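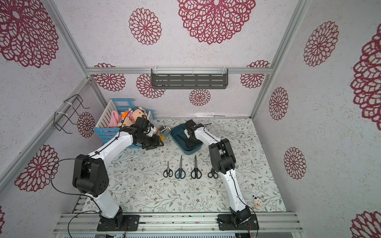
Photo: Eamon Noonan

Filed under: Talks and Handouts > Home and Pattern

Speaker notes: Living with pattern (Tuesday evening group)

Good evening, everyone, and thank you for coming out. Do shuffle forward if you can't hear me, there are plenty of seats near the heater and I do tend to drop my voice when I get going.

[Wait for the door.]

I'd like to start with my grandmother's hallway, if you'll bear with me. She papered it herself in big dark red flowers, and then laid a leafy green carpet right up to the skirting, and my mother said for years that it gave her a headache. I loved it. I used to sit on the bottom stair and follow the leaves with my finger, and I suppose I've been doing much the same for a living ever since.

So, large flowers on the walls and small leaves underfoot. Can you put the two together? I think you can, and my first picture has that very pairing, red medallions on white above thin grey-green vines. Look at the difference in size. The big print has room around it and the little one is quiet enough to let it.

[Pass round the Sendeck sample book. Ask for it back this time!]

Now, the Phelan house. Some of you came on the visit in September. Felicidad Tagle looked after the papers there, and she was kind enough to let me read her notebook, which lists 191 scraps found behind cupboards, under shelves and, in one case, lining a hatbox. My favourite is number 8, a brown sprig on cream, very plain, the sort of thing you'd walk straight past. It had been hung upside down in the back bedroom and stayed that way through three families.

[Slide: the sprig. Let them look.]

People always ask me about cost, so I'll say it now. A hand-printed roll from Pulov is 226 pounds, and I'd never tell anyone to do a whole room in it. Do the inside of a cupboard, or the wall behind the bed. Live with a large sample for a fortnight first, and look at it by lamplight as well as in the morning.

[Tea. Back by 8 if the urn behaves.]

After tea we'll try matching the Zirklow borders on the long table. Scissors are in the biscuit tin, and please mind the lid.

Contact the group | Copyright the speakers | Back to top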